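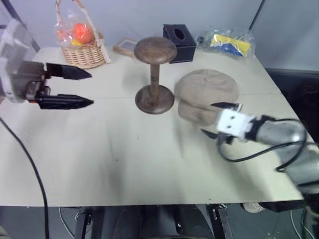

双腕作業セル 機材調達計画 中間報告
2020-02-15 提出

1. 前回からの変更

前回の報告では腕のメーカーを2社で比較していたが、Kuster のほうは見積もりが返ってこないので外した。以後は Vindska の双腕セット前提で書く。指導は引き続き Rosalie Bühler 先生。予算の枠は変わらず703千円。消耗品、送料込み。ここが一番きつい。

買うものの範囲も少し変えた。当初は「腕以外全部」だったが、腕は研究室の共用なので、今回の申請はグリッパの指、机まわり、ケーブル類、練習用の物品、予備品に限る。カメラは次年度送り。

2. 何をやらせたいか

課題は家の中の片付け。まずは帽子を帽子掛けに掛ける。片腕でスタンドを押さえて、もう片方で帽子をつまんで載せる、という想定。布やニットは形が決まらないので、剛体の積み木より機材への要求が厳しい。どこが厳しいかを書き出したのが次。

・指先の細さ。ニットの縁をつまむには先が細いほうがいい。ただし細いと曲がる。
・開き幅。帽子の縁なら小さくて足りるが、スタンドの柱を挟むならもう少し要る。
・机の滑り。天板がつるつるだと、押したときにスタンドごと逃げる。
・ケーブルの余長。手首を回すと引っぱられる。短いと止まるし、長いと机の上の物に当たる。

最後のケーブルが思ったより面倒だった。今は腕から机の上を通って手前に垂れている線があって、物を置ける場所が実質減っている。配線の費用を最初の見積もりに入れていなかったのは完全にこちらのミス。今回追加した。

3. 見積もりの状況

(1) グリッパの指
平行に開く黒い指、先細り。予備を左右で計4本買いたい。Vindska の純正と、Astska の互換品の二択。互換品は安いが、取り付け穴の寸法が図面と合うか未確認。1月に問い合わせて返事待ち。返事が来なければ純正にする。先に互換品を1本だけ買って試す案もあったが、送料が2回かかるのでやめた。

(2) 机
今の机をそのまま使う。天板はベージュの明るい色で、黒い指は見分けやすいがベージュの帽子は埋もれる。カメラで帽子を切り出すつもりなら背景色は問題になる。机を買い替えるより、濃い色のマットを敷くほうが安い。滑り止めも兼ねられる。マットは Citham のカタログ品で見積もり取得ずみ。

(3) ケーブルと固定具
結束バンド、面ファスナー、腕に沿わせるクリップ。単価は安いけど種類が多いので、品目を一つにまとめて「配線用品一式」とした。事務からは内訳を出せと言われる可能性あり。内訳表は別に作っておく。

(4) 練習用の物品
帽子、スタンド、籐のかご、小さい額、ティッシュの箱など。家にありそうな物で揃える。研究室の備品にするか消耗品にするかで書類が違う。全部消耗品でいく予定。帽子は伸びるので同じ物を複数枚。メーカーや型番にはこだわらないが、実験の途中で別の物に変わると比較できなくなるため、まとめて一回で注文する。

(5) 予備品
ヒューズ、ねじ、手首側のコネクタ。コネクタは納期が最大90日と言われた。壊れてから頼むと学期が終わる。優先度を上げて最初に発注する。

4. 発注の順番

コネクタ → 指 → マットと配線 → 練習用物品。

納期の長い順に並べただけ。練習用物品は近所で買えるので最後でいい。ただし年度末は事務の締切が早いので、立替えになる物は2月中に領収書を出すこと(前回これで戻された)。

指を純正にした場合、練習用の物品を削ることになる。削る順は額、かご、箱。帽子とスタンドは残す。これがないと課題そのものができない。

5. 困っている点

・置き場所。物品が増えると机の奥に並べるしかなく、腕の可動範囲に入る。棚を買うか迷い中。棚は什器扱いで、この予算から出せるか不明。
・透明な袋に入った物を片付けの対象にするかどうか。中身は見えても袋の表面が光るので認識が難しそう。対象にするなら袋も消耗品に入れる。Bühler 先生は「最初は外したほうがいい」との意見。たぶん外す。
・非常停止ボタン。共用のものが使えるか確認中。使えないなら追加が必要で、そのときは予備品を減らすしかない。安全関係なので優先。
・保険。腕が共用なので、こちらの指が原因で壊した場合にどこが払うのか。聞いたがまだ回答なし。

6. 次回まで

互換品の穴寸法を確認する。配線用品の内訳を書く。非常停止の件を管理担当に聞く。マットの色を決める(濃い緑か紺、両方サンプルを取りよせ中)。見積書は3社分を次回の報告に添付します。有効期限が切れそうなものがあるので、Citham の分は取り直すかもしれまん。

書式が崩れている表は直して再提出します。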